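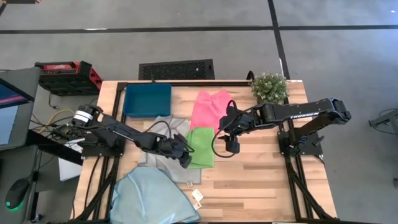
2 min read

Skultura Cloth Set

Skultura is a small set of teleoperated demonstrations for cloth handling with two arms. We recorded it to train a policy that takes one cloth from a pile, lays it flat on the table and folds it. Bontu Tesfamariam wrote the task list and did most of the recording. Hyun-seo Ki maintains the loader and this page.

Contents

The set has 86 episodes for training and 41 for testing. Each episode is one attempt with one target cloth. The cloths are pink, lime green, gray and light blue, and they can overlap at the start – the order of the pile is written in the field "stack", from bottom to top. Failed attempts are kept and have success = 0. Please do not remove them before you read the notes.

Setup

Both arms are mounted on a wooden table, on opposite sides, and they share the space in the middle. The teal bin stays in a corner of the table. In version 2 some episodes finish with the cloth in the bin, and these have the task name "fold_and_store".

Notes

The tags on the cloths were not cut off. A policy trained on our first version liked to grasp near them, so check for this.

The gray cloth is the most difficult one. When another cloth lies on it, operators often picked up both. We label this as "double_pick" and the episode continues.

The plant on the table is not part of any task. It was moved between sessions in March.

Loading

Install the Ellex loader and call load("skultura", split="train"). Old files in Iltness format must be converted first.

Known problems

In a few episodes the gripper signal comes later than the joint positions. We will correct it in the next version.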